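Chapter 6
Simulation Kits for Household Tasks: The Lillow Package

Chapter Objectives

After completing this chapter, the student should be able to explain what a commercial simulation kit contains, read a vendor's task sheet critically, and judge whether a kit is suited to a given training or testing need. Students should also be able to state which claims about a kit can be checked before purchase and which can be checked only after it has been installed.

Key Terms

asset library
clutter setting
room file
seed
task sheet
transfer test

6.1 Why Buyers Turn to Simulation Kits

Chapter 5 dealt with the cost of testing a household robot in furnished rooms. A test room must be rented, heated, and reset by hand after each trial. Objects break or go missing, and two trials meant to be the same seldom are. For an organization that needs to run a clearing or sorting task many times, these costs soon exceed the price of the robot itself.

A simulation kit moves part of this work to a computer. The buyer receives a set of furnished rooms, a library of movable objects, and a list of tasks with rules for scoring them. Most kits are sold by subscription. The kit does not replace physical trials, and responsible vendors say so in their contracts. Its purpose is to reduce the number of physical trials and to find obvious failures early.

This chapter uses one kit as its running case. The Lillow package is sold by Gasa, a supplier of testing software, and is offered in three editions. The Study edition is intended for schools and is the one used in the exercises. The Bench edition adds tools for comparing results from several robots. The Site edition permits buyers to add rooms of their own. All editions share the same task sheets, so results obtained in one may be repeated in another.

6.2 What the Package Contains

The Lillow package includes more than 1,000 movable objects, along with room files in two groups. The Kongkaew rooms are small apartments with a single use for each room. The Curkness rooms are larger and combine living, dining, and working areas on one floor. Beginning students often prefer the Kongkaew rooms, and the first exercises use them. The Curkness rooms are harder and make up most of the later work in this chapter.

Each room file is supplied with a seed, a number that fixes where the movable objects are placed when the room is loaded. The same seed gives the same arrangement every time. A buyer comparing two robots should insist on matched seeds — a comparison made without them has little value. The clutter setting, which is separate from the seed, controls how many objects are placed on tables and other surfaces.

Before starting a trial, the operator should complete the following steps.

1. Load the room file and record its seed in the trial log.

2. Set the clutter level named on the task sheet. Do not change it between trials in the same series.

3. Inspect the room from the standard viewpoint before adding the robot. For the dining task in the Curkness group, note the objects on the tabletop, including the lamp, the figurine on its dark base, and the round dark plate near the corner. Note also the chairs on both sides of the table and the place where the pale floor gives way to carpet, as both affect the choice of route. 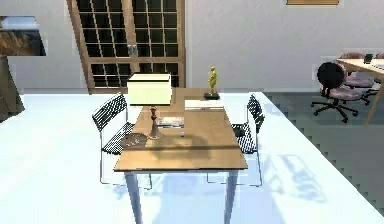
4. Add the robot at the starting point given on the task sheet and confirm that it does not overlap any furniture.

5. Run the trial and save the score file without editing it.

6.3 Reading a Task Sheet

A task sheet states the goal, the time limit, and the conditions under which a trial is counted as a failure. Vendors differ most on the last of these. The Lillow sheets count a trial as failed if any object outside the goal is knocked to the floor, while a gentle contact is recorded but not penalized. Buyers whose work involves fragile goods may find this rule too generous — the Bench and Site editions allow it to be tightened.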